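Ellitz Hand Unit, Type 30
Handheld gripper for task demonstration

Product code: 2745
Category: Teaching tools / Handheld
Availability: ships in June

The Ellitz Type 30 is a two-finger gripper held by the operator. It records a task as it is carried out by hand, and the recording is used to train an arm fitted with the matching Ellitz end effector. No arm is needed at the place of recording.

Each finger is a black linkage ending in a ribbed pad. Pads are replaced as a pair. The camera looks out over both fingers and should be checked for focus before each session.

Specifications
Weight: 566 g
Recording time per charge: 11 hours
Use: single or paired (left and right)
Export: Zamutari session format

Paired use
Two units can be run by one operator. Start both from the same Zamutari session so that the clocks match – separate sessions cannot be merged later.

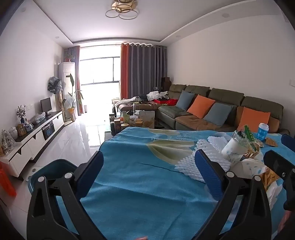
Domestic tasks such as clearing a table should be recorded with the furniture and loose items left where they are. Thin packaging deforms under the pads, so close the fingers slowly and hold briefly before lifting. Strong daylight from a window may call for manual exposure.

Supplied with: one hand unit, charging cable, spare pad pair. The Fillow carrying case and Hamdy wall dock are sold separately.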